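Sunday, July 7, 2024

Zelletti's "winter warmer" and the fine print under it

Another week, another reload offer in the inbox. Zelletti has put up what it calls the Winter Warmer, a deposit match on pokies with free spins tacked on the end, and to judge by the number of you who forwarded me the same email it went to everybody who has ever typed an address into the place. Several of you wanted to know if it's any good. I've read the terms twice now, once with coffee and once without, and I don't think much of it.

The headline is a match up to $100. Fine. Then you scroll down, past the snowflakes, and find that the playthrough is on deposit plus bonus, and that it has to be cleared in 4 days. The older Zelletti offers gave you longer than that. They also counted table games at a small percentage. This one counts them at nothing, and if you so much as sit down at blackjack while the bonus is live, the terms reserve the right to void the lot. "Reserve the right" is doing a fair bit of work in that sentence. I asked support whether they would in fact void it and got back a paragraph thanking me for my loyalty.

Suppose you put in $100 and take the full match. You now have $200 to play with and $4,000 to wager before a cent of the bonus side is yours to withdraw. On a pokie returning 95 per cent, the average cost of putting $4,000 through is $200. You can see where that leaves you. Some people will finish ahead, obviously, and those are the people who will be in the next email with their first name and last initial. Most won't. Two or three of you will write to tell me you cleared one of these last year and bought a barbecue. Good on you. I'd still skip it.

The free spins are a side matter. There are 19 of them, an odd number that I assume somebody in marketing is fond of, and they're locked to a single game called Mahawong. I've played Mahawong. It has a tile theme, a very loud gong, and long flat stretches where nothing happens except the gong. Winnings from the spins go into the bonus balance, so they get chewed up by the same wagering as everything else.

Lollano's leaderboard

Lollano is running a points race for the rest of the month, and here at least the rules fit on one page. You earn a point for every dollar staked on eligible games, the board resets each Monday, and the top places split a prize pool paid in cash with no wagering attached. I like that last bit. I'm less keen on the rest.

A race that rewards dollars staked is a race for whoever stakes the most dollars, and a player on a modest budget has no business in it. When I looked on Friday the leader had already got so far in front that second place would have needed to play through the night to catch up. Sorin Dimitrov, who reads these terms more closely than I do and enjoys it more, pointed out that Lollano doesn't say how ties are settled or whether staff accounts are excluded. Maybe they are. It would take one line to say so. He wrote to them on Tuesday and has had an auto-reply.

If you were going to play there anyway, opt in, it costs nothing. Don't bump your stakes up to chase a number on a board.

Heka and the disappearing blackjack table

Heka has been promising "improvements to the live lobby" since September, and so far the improvement I can point to is that the low-limit blackjack table is gone. It used to be the reason to go there. The cheapest seat now starts at a level I'd call unfriendly, and the one table that still looks affordable pays 6 to 5 on a natural. Please don't play 6 to 5. On a $10 bet you're getting $12 for a blackjack where you used to get $15, and no amount of cheerful dealer chat makes up for it.

The notice on their site says the change follows "player feedback". I'd love to meet the players who asked to be paid less.

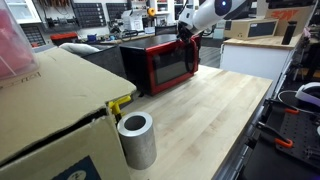 Photo: supplied

They do have a new side bet on the roulette, if that's your thing, paying on a run of the same colour. The payout table is published but the house edge isn't, and I won't guess at it in print until I've had time to work it through properly. My experience of side bets is that when the edge is small they put it in large type.

Letters

A reader in Hobart asks if a bonus code is worth hunting for when the site says "no code needed". Usually no. Check the cashier page before you deposit, though, as Zelletti in particular has been known to list a slightly different offer there from the one in the email, and the cashier version is the one you get.

Another reader wants me to name a site I do like. I get this one every few weeks. I like sites that pay inside two days and leave me alone, and when I find one that keeps it up for a year I'll put it in here.

On withdrawals, reference number 881 in my own little folder of grievances is still open. Lollano wants a third copy of the same power bill. I've sent it.

Next issue covers the cashback deals. Set a limit before you play, and if it's stopped being fun, ring your local gambling helpline.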